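4 April 2026

Home late, feet sore, and I still want to get some of this down before it goes out of my head, because I promised myself in January I'd keep a record of this year at Prorau and so far I have mostly kept a record of my lunches.

So the arm has been on our returns line for 9 days now. Sevim Baysal has been moved over to mind it, which she didn't ask for, and I miss her terribly at the sorting bench (we had that bench to ourselves for years, and you get used to a person's humming). She used to put her hands through 200 returns on a good shift. Now she fills a bin, lets the arm work through it, writes down whatever it drops, and fills it again. She told me over tea that her back hasn't felt this good since she was thirty and that she's bored out of her skull, and she said both things in the same breath.

Violeta Cabral called five of us in after the break and said no one is losing hours before summer. I believe she means it. I also noticed she said summer. My own job is changing too, it seems. I'm to learn the screen side, two mornings a week, which frightens me a little and pleases me more than I let on!

I stood with Sevim for a while this afternoon, and I'll admit I was rooting for the thing. It goes down so carefully, like my grandmother feeling for her glasses on the nightstand. Sevim picks the mix herself and she has a wicked streak about it.

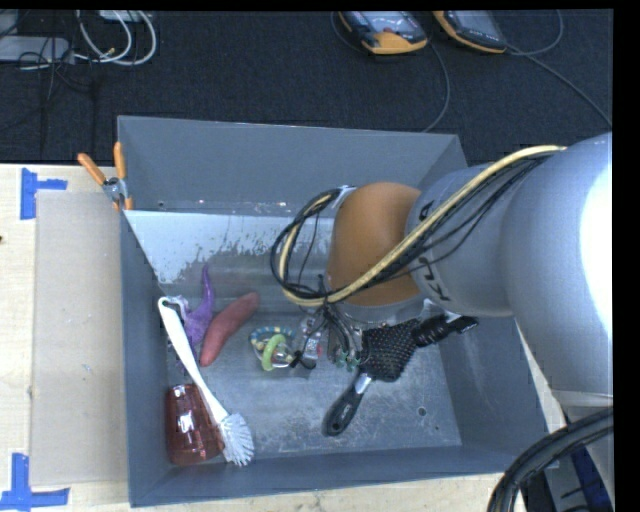 Sevim's bin this afternoon, with the dish brush, the rattle and the sweet potato.

She says long handles are the worst for tangling with everything else, and she'd know, having untangled enough of them by hand. I asked if anyone had written down what she knows. No, she said, they ask her when it gets stuck. I think I'll bring that up with Violeta, nicely, when I get a quiet minute with her.

Must remember to take the good thermos tomorrow, and call the dentist.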